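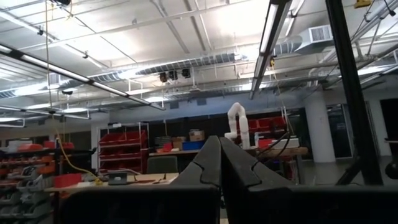
Overhead services in a workshop: lighting, ducting and hanging cables

Workshop tips, sheet 10. Compiled by Moataz Tazi for members of the Stavow shared workshop, Clukudbridge.

Most advice on workshops stops at bench height. The notes below deal with what hangs above it in a unit with exposed steelwork and no suspended ceiling. They cover cleaning, small adjustments and checks. Fixed wiring is a job for an electrician.

Tube lighting

Set fluorescent fittings so that the tube runs past the side of the bench and not directly over the front edge. A tube behind the operator throws the shadow of the head and shoulders onto the work.

Dark housings lose light sideways. Where the ceiling is white, a fitting without a hood gives a softer result, as part of the output comes back off the paint. Repaint in matt white. Gloss shows every beam as a streak on polished metal and on glass.

Glare on dark, flat surfaces is a common complaint with long tubes. Tilt or shift the work before moving the fitting. A quarter turn of the vice is often enough.

Isolate the circuit and let the tube cool before wiping. Use a barely damp cloth, then a dry one. Write the fitting date on the end cap in pencil. Replace tubes in pairs where two share a fitting. Old tubes go to the recycling point in a cardboard sleeve, never in the general skip.

Spiral duct

Spiral-seam duct collects dust along the top and in the seam itself. Vacuum with a soft brush head, working away from the vent unit, and do the duct before the floor. A dry cloth dragged across the seam leaves fibres behind.

Check the joint where the duct meets a rectangular vent or box. Hold a strip of tissue paper close to it with the fan running. If the strip moves, reseal with aluminium foil tape. Cloth tape dries out and lets go, usually in the first cold spell of November.

Do not hang anything from duct. Brackets and hooks go to the steelwork, on a clamp rated for the load, and drilling into a beam or truss needs the landlord's written consent. Plullby units have this in the lease at clause 4.

Cables dropped from the ceiling

A supply from above keeps leads off the floor, provided the drop is controlled:

- Choose a bright sheath, yellow or orange. Black disappears against dark benches.
- Take the weight on a cord grip at the top. The plug or connector must carry none of it.
- Leave a curve of slack before the bench. A cable pulled straight transfers each knock to the terminals.
- Keep the drop clear of walkways and of any rotating tool.
- Tie up spare length with hook-and-loop strap. Cable ties pulled tight bruise the sheath.

Inspect the lowest part of the drop first - that is where swarf and hot filings land. Any nick that shows the inner cores means a new cable.

Posts and columns

A dark upright next to a working area is easily walked into when carrying sheet material. Put a band of light tape round it at shoulder height. Columns should be kept free of shelving on the side facing a door, so that the way out stays in view from the bench.

Access

Use a platform step with a handrail. Taha Kettani keeps the key to the El Khatib tower, which is needed for anything at truss level and must be booked. Two people, one on the ground. Tools go up in a bucket on a line, and the benches underneath are cleared or sheeted first.

Enter the work in the overhead log with the bay, the item and the initials of both people. Entries start again at 1 on each new page - the old numbering reached 659 and was being misread.

Last revised 02/05/2015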